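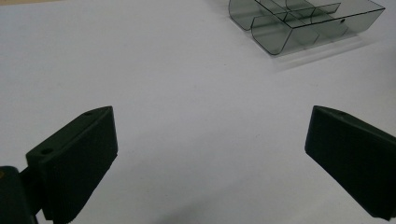

The gripper open over a white surface, with a tinted compartment tray beyond it.

Clear plastic is a poor thing to give a depth sensor. Part of the projected light goes through, part bounces off the near wall at an angle the sensor never sees, and what comes back is a patchwork of holes and false surfaces. A smoked plastic tray with dividers adds several more layers of the same trouble. The colour image is usually better, but there a tinted wall takes on the tone of whatever lies behind it, and its edges are thin lines a pixel or two wide.

Menent, a small software firm that writes perception and control code for bench-top handling, has spent much of the past two years on this one class of object. Its package, called Wutorora, takes images from a camera mounted close to the fingers and produces two things: an estimate of where the container lies, and a grasp plan with a stated error. The second output gets the most attention from the people who use it.

The pose estimator does not try to recover a full surface. It fits a simple wire model of the tray (outer rim, dividers, corner radii) to line segments found in the colour image. Depth is used only for the table plane, where it can be trusted. Once the plane is known, the tray has three unknowns left, two for position and one for heading, provided it is standing flat. A separate check looks for rim lines that do not meet the plane at the expected height and rejects the fit if it finds too many.

Rounded corners were the main source of error in early versions. The line finder broke each curve into short straight pieces, and the solver would sometimes lock on to one of these as if it were a wall. The present release models the corner as an arc and gives it a lower weight than the straight runs. Menent's internal test set holds 1,708 images of trays in grey, blue and clear plastic. The old solver gave a usable heading in 1,382 of them. The remaining cases were sorted by hand, and 504 images, drawn from both the good and the bad groups, were kept back as a regression set that must pass before any change is merged.

Shadows needed their own treatment. On a plain pale surface a gripper throws a soft shadow between its own fingers, and a tray throws a faint one to the side away from the light. The tray's shadow can have more contrast than the tray's wall. Wutorora handles the first kind with a mask computed from the finger geometry and jaw opening, both of which are known. The second kind is harder. The solver keeps two hypotheses, one with the candidate edge as plastic and one with it as shadow, and carries both until a view from another angle separates them. In practice this costs one extra camera movement on most approaches.

The planner works from the fitted model and picks a pair of opposing walls or a single divider. Each choice is scored on jaw clearance, distance from the nearest corner, and how far the pose could be wrong before a fingertip would land on the rim. If no choice passes, the planner asks for another view. It will ask up to three times and then stop with a fault. Some users find this slow. A setting allows the limit to be lowered, though the margin itself cannot be switched off.

Control is the plainest part of the package. The final approach runs as a closed loop on the image position of the chosen wall, updated every 33 milliseconds, with a fixed speed limit once the fingers are below rim height. Contact is judged from motor current. There is no force sensor in the standard set-up, and light, empty trays tend to slide before the current rises enough to register. The suggested remedy is to close more slowly, with both fingers moving at once.

Tooling has lagged behind. The replay viewer, Cerkunach, shows the camera image with the fitted model drawn over it and lets an engineer step through each solver pass. It does not yet show the rejected hypotheses, so a wrong choice between plastic and shadow has to be traced through a text log. A rewritten viewer is planned for November.

Afridi, a parts supplier that sorts small fasteners into divided trays, has been running the package on one bench. Its engineers report that most stops now come from trays resting on the edge of a stray part and sitting at a slight tilt. The flat-tray assumption does not cover that case, and the solver correctly refuses it. Support for tilted trays would add two more unknowns to the fit, and Menent has not given a date for it.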